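I have been meaning to write about the little wooden rack since October, and every time I sit down to do it I end up writing about something else (the porch, the soup, the porch again). So I'm starting with the rack this time and the porch can wait.

It began with the shelf in the hall closet. When we moved into the house on Quintanilla we put all the games and puzzles in there on the first night, in whatever order they came out of the boxes, and that was the order they stayed in for years. You know the kind of shelf I mean. Card games with rubber bands gone gummy, a jigsaw with a note taped on the lid saying "missing 2, maybe 3," a dice cup with no dice. I took everything down one evening thinking it would take an hour, and at bedtime the hallway was still impassable and I had to step over a backgammon set to brush my teeth.

I kept more than I should have. I always do. But I did make one rule that I've mostly held to, and the rule was that anything we kept had to be something a person could sit down and use within a minute or so, without hunting for parts. That knocked out a surprising amount. It knocked out the marble run, which hurt, and it knocked out a fishing game whose fish no longer opened their mouths. It did not knock out the wooden things. Wooden things hold up, and they look nice sitting out, and I have a soft spot for them that goes back to my grandmother's kitchen, where there was a peg game on the windowsill that all of us cousins fought over and none of us could ever win.

I think that's where the rack comes in, really. I wanted something like the peg game. Something that could live out in the open, that you could pick up while you were waiting on the kettle, with pieces that felt good in the hand. I looked at a lot of them. There's a shop called Jekstead a couple of towns over that sells unfinished wood pieces, mostly for people who like to paint and stain their own, and they had bins of dowels and crossbars and wheels and little finials, and I spent far too long in there. I had gone in for drawer knobs. I came out with drawer knobs and a paper sack of other things, and I was so pleased with myself that I sat in the car for a bit just looking through the sack.

Let me say something about unfinished wood, because I've changed my mind on it. For most of my life I thought of it as wood that wasn't done yet. My whole instinct is to oil it or wax it or at the very least wipe it down with something that smells like oranges. I had a can of Zirnard clear wax all ready to go, lid already off, rag already folded. And then I set the rack on the table to have a look at it first, and it was so pale and plain and pretty that I put the lid back on the can. It's been back on ever since. I know it will pick up fingerprints. I know somebody is going to set a mug next to it and there will be a ring. I've decided I can live with that, and if I can't, the wax is under the sink.

The table is part of it too. We had a dark one before, a hand-me-down, very handsome and very gloomy, and it swallowed up everything you put on it. The new one is a light blonde wood and it changed the whole room, more than the paint did, and I say that as a person who agonized over the paint for most of a winter. In the late afternoon, when the shadows get soft and long, I'll find myself standing there with a dish towel doing nothing at all. I love the grain best. It wanders, and there are bands of cream and beige in it, and there's a small dark knot I have grown very fond of, the way you get fond of a freckle.

Anyway, the discs. I wanted some color, and this was the one place I let myself fuss. I had a whole page of paint chips from Tulero spread out on the counter and I must have moved them around for three evenings. Red looked like a toy store. Yellow was cheerful in the morning and sort of aggressive at night. The one I kept coming back to was a light blue, the color of the sky about an hour after breakfast, and against the pale wood it just sits so gently. 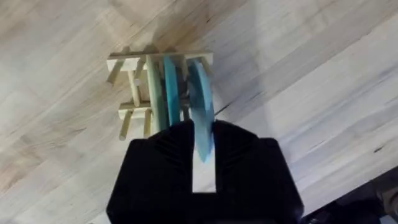

What I like most is how little you have to think about it. I used to believe a game had to have a box and a board and a folded sheet of rules, and that the evening had to be set aside for it. We have those too, and I'm glad of them, but they come out maybe once a month. The rack gets handled every single day. People drift over to it while they're on the phone. It gets played with by grown adults who came by to drop off a casserole dish and had no intention of staying.

The closet shelf, in case you were wondering, is still in good order, or good enough. I lined it with brown paper and put the card games in an old bread tin, and I swapped the gummy rubber bands for cotton string, tied in a bow, which takes longer but makes me happy. The puzzles stand on their sides now like books. I labeled the ends in pencil so I can change my mind. The one with the missing pieces I kept after all (I know, I know, the rule) and we did it over a rainy stretch and it was missing two.

I still haven't put up the drawer knobs. They're in the paper sack on top of the refrigerator, and I see them every morning when I reach for the cereal. There are 13 drawers in this kitchen if you count the skinny one by the stove that only holds skewers, and I seem to have bought enough knobs for twelve, so that's another trip to Jekstead, and I can't promise I'll come home with only a knob.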